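Subject: Re: [farnham-weddings] Reply cards, the deadline, and people who don't answer
From: Gaspard Lebrun
Date: Jul 24, 2023

Hello everyone, and a special hello to those of you who joined after the spring meetup,

I've been meaning to answer this one since it came in, and then my sister-in-law was staying with us and the evenings got away from me. I've left most of the original message in so that newer members can follow along. We got married at the Aubert last December, so all of it is still pretty fresh in my mind.
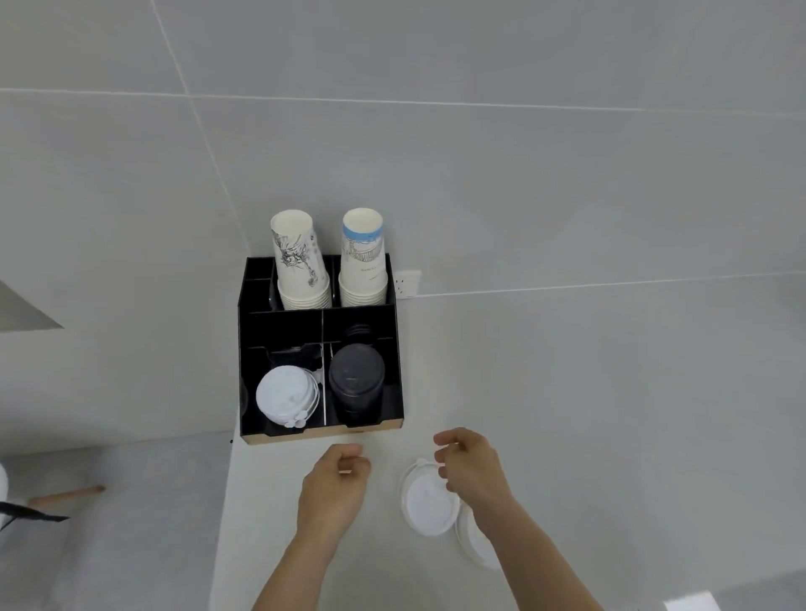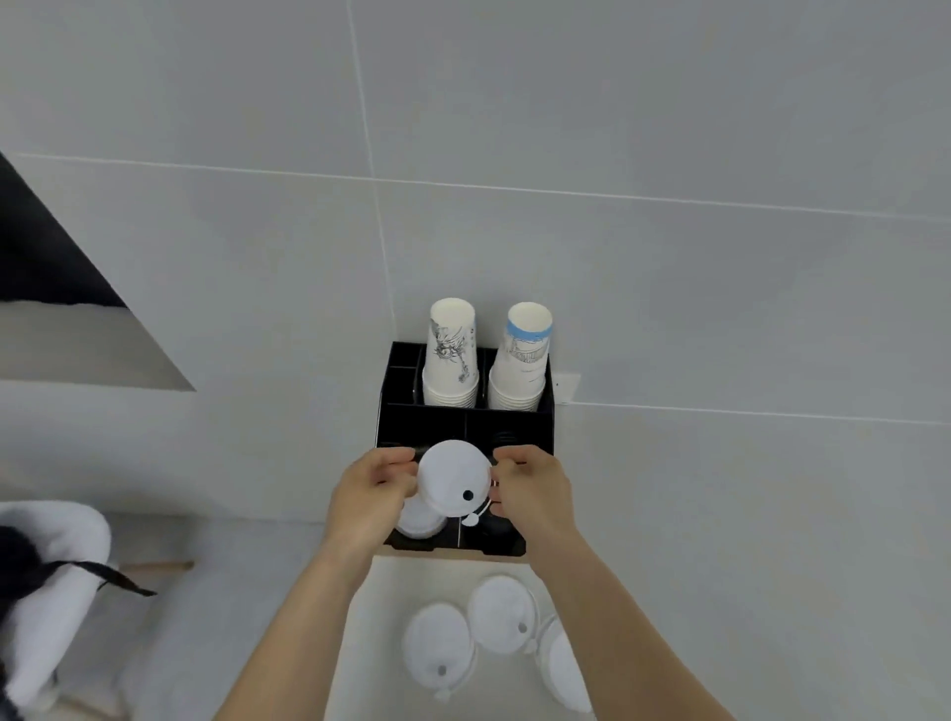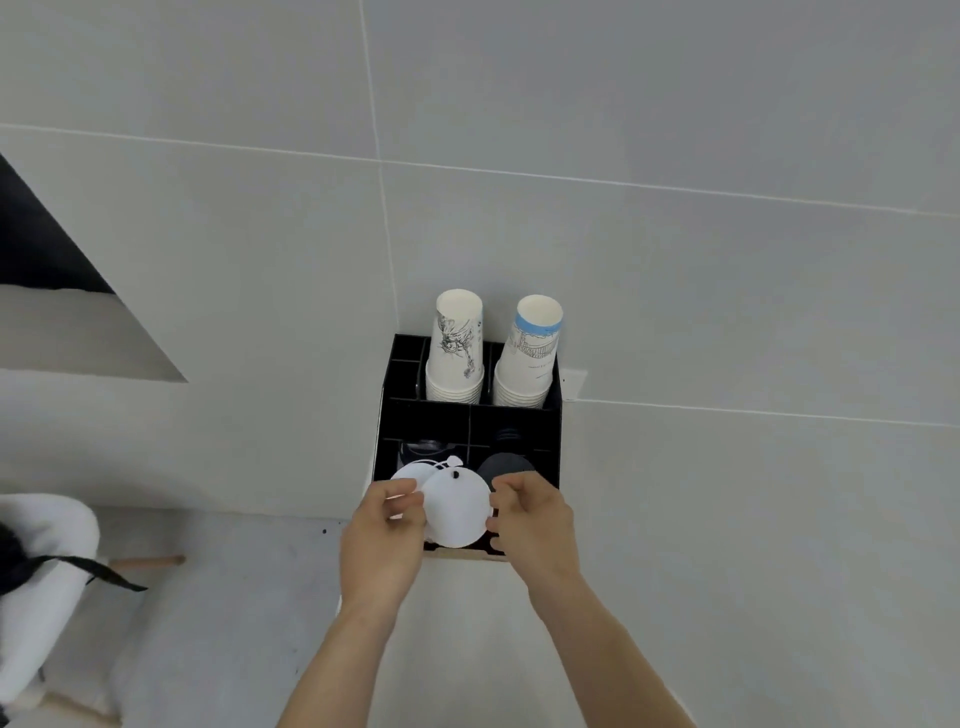
How far ahead of the wedding should the reply date be?

Four weeks before the wedding, or five if your caterer wants final numbers early. Ask the caterer for their date first, count back two weeks from that, and print the result on the card.

Now on to the rest, which I'll take piece by piece.

> We are getting married in December and just sent off our list for
> the printer. We have 90 people on it, and both mothers keep
> thinking of more. My fiancé wants to do replies on a website
> and skip the cards altogether, but his grandparents and most of my
> aunts don't do anything online. Would it be odd to do both?

It wouldn't be odd in the least, and it's what we ended up doing. We used Flumus for the replies online and had a small batch of cards from Irnix for the older relatives, with a stamp already on the envelope (please do put the stamp on, it makes such a difference to whether they come back). The one thing I would do differently is keep a single list. My wife had the online replies on her laptop and I had the cards in a shoebox, and for a couple of weeks each of us was sure the other one had heard from my cousins. They had answered both ways, bless them, and said chicken on one and fish on the other.

So choose one spreadsheet or one notebook, whichever you two will really open, and the evening a card arrives, write it in. Another little trick, which I think came from this list in the first place: write a small number in pencil on the back of every reply card before you mail it, and put the same number next to the name on your list. We had two cards come back with the menu choice filled in beautifully and no name at all!

> The invitations say "and guest" for some of the single friends but
> not for others. I'm already worried about that. How did people
> handle it without hurt feelings?

Oh, this one gave me a few bad nights. We settled on a rule and stuck to it: anyone married, engaged or living together got both names on the envelope, and anyone who wouldn't know another soul in the room got "and guest." Everybody else came on their own and was seated with friends. Two people asked me about it, and I told them the rule, and they were perfectly nice. I think what upsets people is finding out that somebody just like them got a different answer. Do find out the partner's name if you possibly can, though. It takes one text message, and people are so pleased to see it spelled out on the envelope.

> Also, what do you do when someone simply doesn't answer? I hate
> chasing people. My fiancé says to count them as a no.

I understand the temptation, but please don't count them as a no. My uncle never sent his card back and would have driven four hours to stand at the door in his good suit. Give it two or three days after the deadline for the slow mail, and then divide up the names between you, each taking your own side. Call, don't text, at least with the older ones. Something like "We're giving our numbers to the kitchen and I wanted to make sure we have you down right" is friendly enough, and it doesn't scold anybody. I did my whole half in one evening with a pot of tea and had some lovely chats that had nothing to do with the wedding - my godmother told me all about her knee.

If you still can't reach somebody after two tries, leave one message saying you'll have to mark them as unable to come unless you hear by a certain day, and then do it. You've been fair by then.

> Last thing. The hall wants a guaranteed minimum. We told them 55 to
> be safe. Is that too low?

With a list your size I'd call that careful, and careful is good here. At most places you can go up later and can't go down, but read your own contract on that point, as they really do vary. Ask whether the minimum is for people or for dollars spent. Ours was a bit of both, and we wouldn't have met it on heads alone, but the difference went into a nicer dessert table, so nothing was lost. Ask too whether your photographer and the band are counted as meals. Ours were, at a lower price, and we only found out when I happened to mention the drummer's nut allergy.

I still have around 50 blank reply envelopes in cream, the small size, if anyone would like them. They'd be free to whoever can pick them up on the Farnham side of the river. I also have the spreadsheet we used, with the menu columns and the table numbers, and I'm glad to send it to anybody who writes to me off the list. It has a column called "Shoes" that you can delete. I can't remember what it was for.

Warmest wishes to all of you, and do let us know how the numbers come out,

Gaspard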